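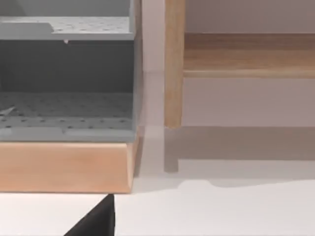

灰色の棚、上段は穴あきの棚板

ホーム 講座案内 配布資料 お問い合わせ

2018年3月4日(日) 文:テテ・ダルコ(Tetteh Darko)

メンノン聖書講座 第4回 「40」という数をどう読むか

前回の宿題でいちばん多かった答えは「40は試練の数」だった。間違いとは言わないが、便利すぎる説明だと思う。洪水の雨は40日、荒野の放浪は40年、エリヤの旅もイエスの断食も40日。ここまではよい。ではダビデの治世40年も試練なのか。士師記には「国は40年の間穏やかであった」という句まである。単に「一世代」「かなり長い間」を指す言い方だと考えれば足りる箇所が多い。

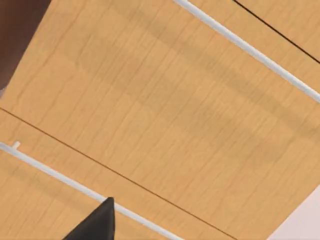 木目の面と白い棒

2月に回覧した小冊子『メデン』は、聖書の数をすべて足し引きして2,887という「隠された数」を導いている。足す箇所と引く箇所を誰が決めたのか、27ページを読んでも書かれていない。この方法なら好きな数が出せる。受講者の75パーセントが「感銘を受けた」と書いたが、感銘は根拠にならない。

確認しておくこと
・四旬節の40日は主日を除いて数える。聖書本文ではなく、教会の慣習による数え方である。
・ヨナ書3章4節は、ヘブライ語本文では40日、七十人訳では3日。象徴説はこの違いをどう扱うのか。

次回までに士師記3章から8章を読み、「40年」の出てくる節を書き出してくること。注解書は先に開かないように。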